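Saltden Hall, bonfire night and winter fair safety checklist
Walked round by: Cledwyn Kemeys, September, 4.15pm start

Front entrance
Ramp - OK. Handrail loose at bottom, same as last year
Matting - curling at left corner, tape it or bin it
Fire doors x 2 - both open fully. Stop wedging the kitchen side one!!

Main hall
Capacity notice up - yes, 517 standing, faded, reprint
Stalls - 51 booked. Too tight along the stage wall, lose a couple or go narrower
Gangways - need marking on floor before stallholders arrive, last year people just spread out
Tree - Irameck delivering. Base must be weighted. Not infront of the exit sign again please
Lights - old strings not tested. Dont hang any till they are
Candles - none, battery ones only. Told the carol group, they grumbled

Kitchen
Extinguisher - in date
Fire blanket - missing from hook, found in drawer, put back
Urn - lead trails across worktop, move to the back socket
Mulled wine - hot pans stay behind the hatch, no kids past the line

Outside
Bonfire - Padilla field, not the car park. Check for hedgehogs on the day, before lighting, not the night before
Fireworks - Gumier doing the display, still waiting on their insurance paper. No paper no display
Barrier - rope was useless, want proper fencing
Water buckets - none seen. Need filling by 5pm
Car park lights - far one out, reported

First aid
Box - short of burns dressings. Ordered
Named first aider - TBC

Overall: not passed yet. Re-walk once lights tested and fencing sorted. CK
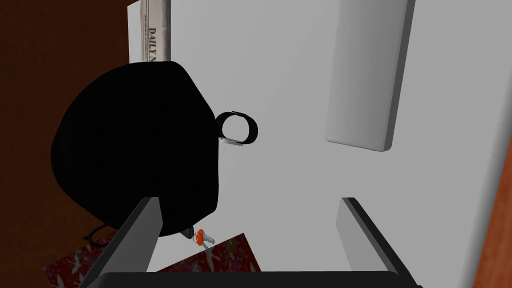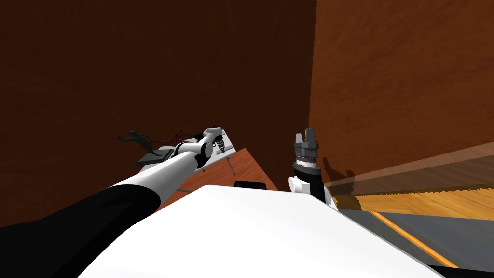
Second picture: robot arm over the small grey side table.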